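How to seal a stone kitchen counter yourself

I have sealed my kitchen counter two times now, and the second time went much better than the first. I write down my steps for other people who live in a house with natural stone and are a little afraid of it, as I was.

First, find out if your stone needs it. Put a spoonful of water on the counter in three different places, one of them near the sink, and leave it for 23 minutes (I use the oven timer). If the stone under the water has become darker, it is drinking, and it needs sealer. If the water still stands in a round drop and the colour is the same, you can wait until next June and test again.

What you need

A penetrating sealer for natural stone. I used Cerholm, the small bottle. There is also one from Hadlow, but it has a strong smell and our kitchen has only one window.
A neutral cleaner without vinegar or lemon. Acid makes dull marks on marble and limestone.
Two white cotton cloths for putting on, and four dry ones for wiping off.
Masking tape and gloves.

Cleaning and drying

Take everything off the counter, also the things you never move. Wash with the neutral cleaner, rinse with clean water, and dry with a towel. Then leave it overnight. My first time I waited only two hours, and the sealer made cloudy patches beside the tap – it took me a whole evening to remove them.

Put tape along the wall and around the sink. Try the sealer in one corner where you do not look often, and wait until it is dry before you judge the colour. On stone with a lot of pattern, a small change in colour is very hard to notice, so look at it from the side, with your eyes low.
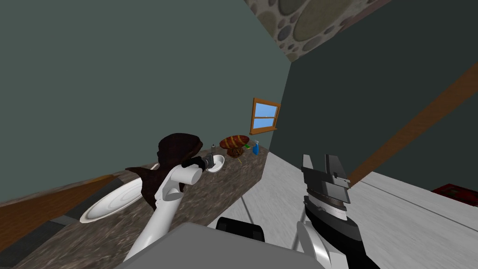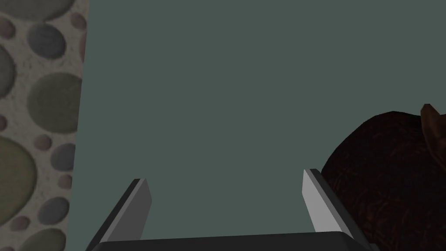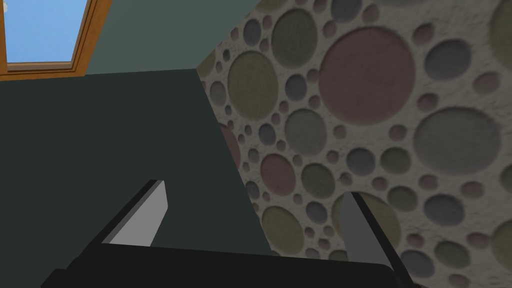 Eun-ji Kang wrote to me that she skips the corner test on grey granite and has never been sorry, but on anything pale she would always do it, and she would also ask the shop if the slab was already treated before it was sold. Her own slab was, and her first bottle of sealer only lay on top and became sticky.

Putting on the sealer

Work in pieces as wide as your arms can reach. Pour a little sealer on the cloth and spread it in slow circles until the surface looks evenly wet. Let it stand for nine minutes, or the time that is written on your bottle. Then wipe off all that is left with a dry cloth, and change the cloth when it feels heavy. Do not let the sealer dry on top of the stone.

If it becomes sticky, put a small amount of fresh sealer over it, rub, and wipe at once. This worked for me at the edge near the stove.

Most bottles ask for a second coat. Wait the time between coats on the label, then repeat the water test the next day. Keep the counter dry for a full day after the last coat, and wipe up oil and coffee quickly during the first week.

Lay the used cloths flat outside to dry before you throw them away, and write the date inside a cupboard door. Mine says 01/04/2023.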